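Unit 12: What the Arm Costs After You Buy the Arm
Handout, Draralberg lab course

Budget the gripper pads first. They are cheap, and so they are always left off the form.

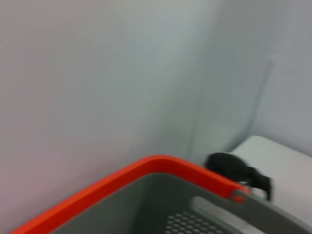

For Atetti, our laundry cell, plan on:

Pads: 15 sets a year, more in September when new hands arrive
Spare cables: 300 dollars
Table time: 75 hours per term - book early

Rollosari quotes leave out shipping. Ask twice, in writing.

Bring a one-page budget next time. "Misc." is a confession and will be graded as one.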